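Home | Guides | Tidy Table | Care | Contact
Sep 1, 2019, by Noémi Hegedűs

Section 5: Clearing and wiping your Climow table

A clear tabletop feels so good, and it takes only a few minutes!

1. Before you wipe, look over the whole top and decide where each item lives. Small things like to hide between the big ones.
2. Stand any bottle upright and check its cap.

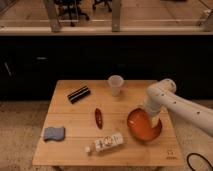
Fig. 5. Plank-top table with cup, sponge, bottle and orange bowl.

3. Gather the small pieces into a bowl (a shallow one is great for this) and move it off the table.
4. Wipe along the planks with a damp sponge, then dry with a soft cloth.

Note: Go gently over any printed marking on the wood.

Caution: Never leave a wet sponge lying on the planks overnight.

Back | Next: Oiling the top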